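Takagi hand-worn grippers, the pair: three months in

I put off writing this because I wanted to be fair, and because I'm fond of these things in spite of everything. We bought the pair in August from Sundico, on the recommendation of my old colleague Tsutomu Hirano, and they've been worn most working days by me, Hanane Benkirane and young Itsuki (who has the smallest hands of any of us and the fewest complaints).

The comfort is lovely, let me say that first. The straps are kind to the wrist and the jointed fingers move along with your own so nicely that after a morning you half forget you've got them on. Typing is our standard exercise, as keys are small and unforgiving and any sloppiness shows up straight away in the recording.

Now for the trouble. At session 291 the right gripper began to lag, then stuck shut for a moment with Hanane's hand in it. She wasn't hurt, bless her, but she did get a fright, and it did the same to me 2 sessions later. The fault was in the cable, where it leaves the gripper and bends towards the wrist. Every turn of the hand works that one spot, and the outer jacket had split.

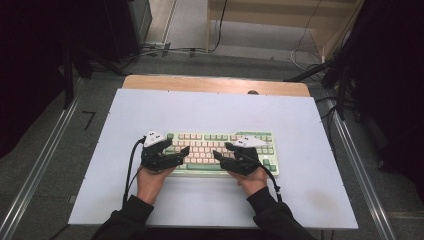 Can you get a stuck gripper off quickly?

Pull the strap tab back towards your elbow first, then slide the hand out backwards with the fingers relaxed. Tugging at the finger segments only tightens them, so practise it a few times with the power off before you start any proper work.

Sundico were very decent about it and sent a new cable within the week, with a longer rubber sleeve at the bend, and we've had no sticking since. I do wish the sleeve had been there from the start, and I'd dearly love a release button you could reach with the other hand, gripper and all! The manual gives the strap release 3 lines near the back, and I'd read them before anything else.

Four stars from me, and it would have been five with the better cable in the box.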